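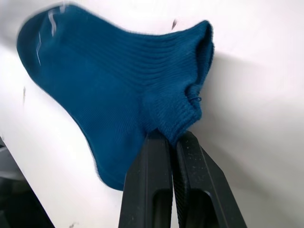 *Teal ankle sock, thread loop just below the cuff opening.*

**Loose loop at sock cuff: cut it or leave it?**

**Farner**

I was pairing socks on Sunday and found a small loop of dark blue thread standing out from the ribbed cuff of a teal one. The rest of the knit looks sound. Can I snip it flush, or will the cuff unravel? I have 11 pairs from the same shop and would like to treat any others the same way.

**Leif Hallgrímsson**

Do not cut it until you know what it is. A loop near a cuff is either a yarn tail from the finishing or a snag in the working yarn. Stretch the cuff gently across its width. If the loop shortens, it is a snag, and cutting it will open a hole.

Turn the cuff inside out, pass a fine crochet hook through the fabric beside the loop and draw it to the inside. Then stretch the rib a few times to even out the tension.

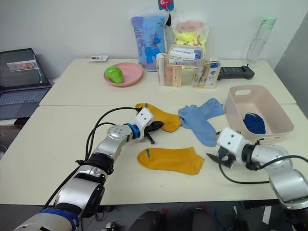 Sort the rest by colour before you check them — a dark thread shows up easily on mustard or light blue and is very hard to see on navy. For navy pairs, run a fingertip round the cuff instead.

**Staltell**

I just cut mine. No problems after 7 washes.

**Snorradóttir**

Pull it inside as Leif says. Wash inside out afterwards.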